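Gripper trials, session 2: two fingers, soft cups and a wire rack
Notes by Devendra Dwivedi, revised 9/22/21

Last time we got as far as homing both arms and arguing over units. I've put the unit table back on the Raltance page, so please use that one and throw away your screenshots! Today is all about fingers. We want to know which gripper setting suits which job, and I'd like you to leave with numbers in your logbook as well as opinions.

First, the grid. I use the tape to call out positions (row first, then column, counted from the left arm's base), and I'm fussy about this because half of last year's logbooks said things like "near the middle". A trial starts with both arms parked high, fingers down, and the target standing inside one square. The wire rack is our awkward target, with all those thin pegs to catch a fingertip on. 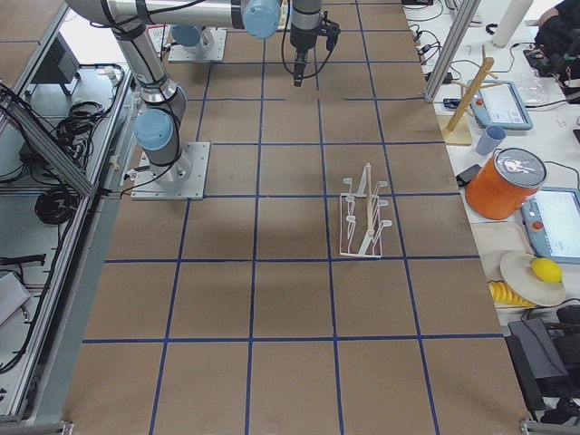
Why do we start with the slow speed setting even when the part is light?
A light part gets knocked away by a small bump, and at slow speed you have time to hit stop before the finger pushes it into the next square.

Now, closing force. The script is called Mama (don't ask, the name stuck) and it takes two values, a width and a force. Start the force at 100 and go up in small steps, writing down every step, even the dull ones. A stiff part forgives you quite a lot. A soft one doesn't, and you'll see the wall bow in before the controller thinks anything is wrong.

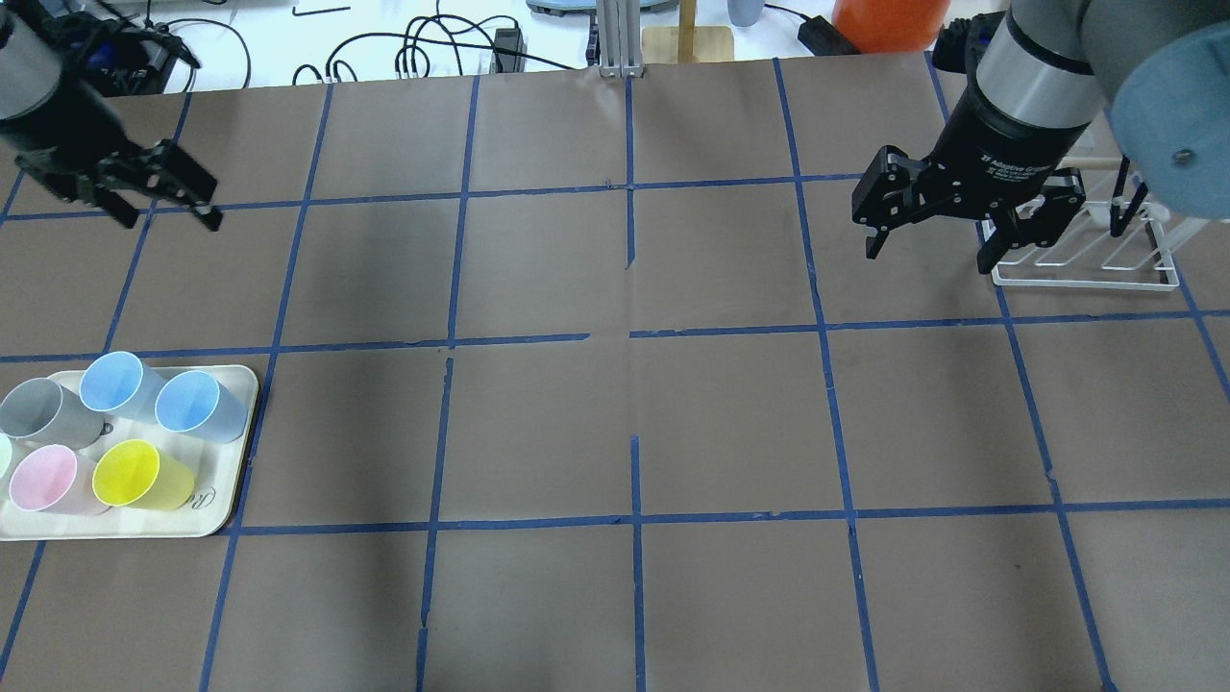 Approach angle matters more than most of you expect. Coming straight down is lovely for anything that stands up by itself, and you can be lazy with it. It gets harder with the plastic cups lying on their sides in the tray, all with their mouths towards the same corner, where you have to choose between pinching the rim and going across the body. Try both! A rim pinch needs very little opening but the cup can swing, and a body grasp is steadier but wants a wide opening and a bit of clearance from the neighbour. Write down which one you tried before you write down how it went, please. Canpolat's sheet has a column for it.

A word on wrist cameras. I like them a lot for the last bit of the approach, when the overhead view can't tell you whether a fingertip is inside or outside a rim. What I don't like is how quickly the part fills the view once you've closed on it – you lose sight of where you're going just when you need it.
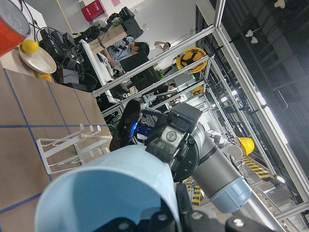

So plan the move away using the fixed view, then go back to the wrist view for the release. Keep the other arm in mind too. The Pirex planner checks the two arms against each other, but only with the payload size you typed in, and if you left that at zero it thinks you're carrying nothing at all.

For your logbook: gripper, width, force, approach, grid square, result. One line per attempt, failures included. Save the run files under your group name and leave the default timeout at 800 unless we've talked about it.

Next session we swap fingertips, so bring the same logbook.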